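We use cookies to improve your experience on this site. Accept all | Manage settings

Lab visit: stool banking and fiber trials at Drundedden

The Drundedden microbiome unit opened its wet lab to visitors on Saturday. Henrik Nolte led the tour, which began at the sample intake room and ended at the anaerobic culture suite.

Samples arrive in sealed kits and are split into 3 aliquots. Two go to the freezers; the remaining one is sequenced. The bank holds material from 300 adult donors. Freezer logs are checked at the start of each shift.

Humaira Ghauri presented the diet arm. Participants eat a fixed menu for 22 days, with raw and cooked vegetables weighed before each meal. Cucumbers and carrots are on the raw list. The unit measures short-chain fatty acids at baseline and at the end of the menu.

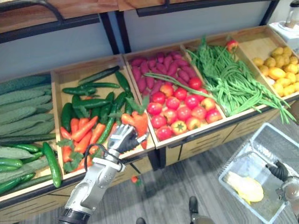

Culture suite

Visitors viewed the anaerobic chambers through a window. Gas mix is monitored continuously, and plates are read on a Hollmann counter. Nolte said slow-growing strains remain the main bottleneck. Results from the diet arm are expected in August.

Related
Staseteo expands infant gut registry
Nondero strain library: access terms
Storing stool samples at home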